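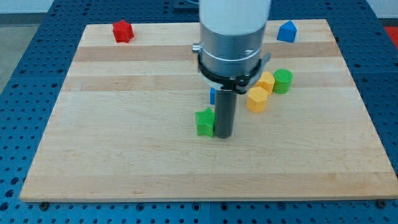

Combien de granulés est-ce qu'on a sortis en juillet, finalement ? 30 wagons de moins que prévu, à cause du four 2 d'Orkine, arrêté pour refaire les briques.

Carnet de mine > Vie du site

Mercredi 3 septembre 2025

Bon, journée longue comme un train de minerai. Je suis arrivée à Orkine avant le jour (café infect, machine du vestiaire encore déréglée) et Sérgio Vilela m'attendait déjà avec ses relevés du concentrateur. 261 tonnes de concentré dans le poste de nuit ! Il était content comme un gamin, moi je regardais surtout la teneur en silice, qui remonte un peu depuis qu'on tape dans le banc nord d'Arruda. On en a discuté jusqu'à la pause, lui veut broyer plus fin, moi je voudrais d'abord qu'on change les cyclones.

L'après-midi, réunion avec les gens de Clernula, qui nous achètent les granulés. Ils demandent 500 tonnes de plus par semaine et ils voudraient une réponse lundi, rien que ça... J'ai dit qu'on verrait avec le chemin de fer, parce que produire c'est une chose, mais des wagons, il faut en trouver.

En rentrant j'ai retrouvé de la poussière rouge jusque dans mes chaussettes. Douche, soupe, et demain je monte au banc nord avec les géologues, il faut que je pense à prendre les bottes neuves.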